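Tücher greifen lernen: Wie viele Demos braucht ihr, und was macht ihr mit den verpatzten?

Rekha Tomar

Hallo zusammen, ich hänge jetzt die dritte Woche an unserer Stoffaufgabe und brauche mal Meinungen von Leuten, die so was schon durchhaben. 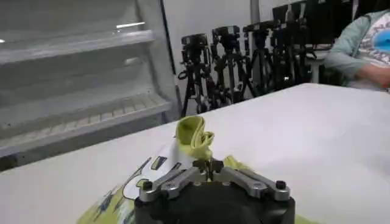 Also, die Aufgabe ist simpel: zerknülltes Tuch vom Tisch aufnehmen, anheben, an anderer Stelle wieder ablegen. Wir steuern den Arm von Hand und nehmen nur die Handgelenkkamera auf, dazu die Gelenkwinkel und die Greiferöffnung. Bisher habe ich 51 Durchläufe im Kasten, davon würde ich 39 als sauber bezeichnen. Beim Rest ist entweder das Tuch beim Anheben weggerutscht oder ich habe zweimal zugreifen müssen (ja, ich bin an der Steuerung nicht die Talentierteste).

Das Training läuft durch, der Loss sieht hübsch aus, aber auf dem echten Arm fährt der Greifer zielstrebig neben den Stoff und macht da zu. Immer ein Stückchen daneben! Liegt das Tuch so, wie ich es meistens hingelegt habe, klappt es manchmal. Drehe ich es, ist Schluss.

Jetzt meine Fragen: Sind das einfach zu wenige Beispiele? Und schmeißt ihr die verpatzten Durchläufe raus oder lasst ihr sie drin? Mein Kollege meint löschen, ich bin mir da unsicher. Die Software ist bei uns Grernis, falls das eine Rolle spielt.

Kohei Ueda

Viel zu wenig. Unter 3.000 brauchst du bei Stoff gar nicht anfangen.

Jaruwan Noiphan

Hallo Rekha, das »immer ein Stückchen daneben« kommt mir sehr bekannt vor. Bevor du noch mehr aufnimmst, schau bitte mal nach, ob Bild und Gelenkwinkel bei dir wirklich zum selben Zeitpunkt gehören. Bei uns kam das Kamerabild 3 Frames zu spät an, und das Modell hat brav gelernt, auf ein veraltetes Bild zu reagieren. Nimm einen Durchlauf, such die Stelle, an der die Finger im Bild zugehen, und vergleich das mit der Kurve der Greiferöffnung. Wenn die beiden auseinanderliegen, kannst du dir alles andere erst mal sparen.

Zu den verpatzten: Ich trenne da. Weggerutscht und dann aufgegeben fliegt bei mir raus. Danebengegriffen, korrigiert und dann doch geschafft bleibt drin, das sind bei Stoff fast meine liebsten Beispiele. Sonst sieht das Modell nie, wie man aus so einer Lage wieder rauskommt, und steht beim ersten Fehlgriff dumm da. Ich schneide höchstens die langen Pausen weg, in denen ich überlegt habe (das sind bei mir peinlich viele).

Und wirf das Tuch vor jedem Durchlauf neu hin, richtig werfen! Wenn man es hinlegt, legt man es irgendwann immer gleich hin, ohne es zu merken. Ich würde auch den Untergrund zwischendurch wechseln und die Startposition vom Arm. Die Zahl von Kohei halte ich für eine einzelne Aufgabe mit einem einzelnen Tuch für übertrieben, wir sind mit deutlich weniger ausgekommen, aber eben mit viel Durcheinander drin.

Ryota Shibata

Zu Grernis speziell: Beim Export werden die Zeitstempel neu gesetzt, wenn man das Häkchen nicht rausnimmt. Steht unter den Aufnahmeoptionen ziemlich weit unten. Würde zu dem passen, was Jaruwan schreibt. Die Rohdaten sind davon nicht betroffen, du müsstest also nur neu exportieren.

Rekha Tomar

Danke euch! Das Häkchen war gesetzt, na toll. Ich exportiere heute Abend alles neu und sortiere die korrigierten Durchläufe wieder ein, ich hatte sie zum Glück nur verschoben. Werfen übe ich dann morgen, und ich melde mich, sobald das neue Training durch ist.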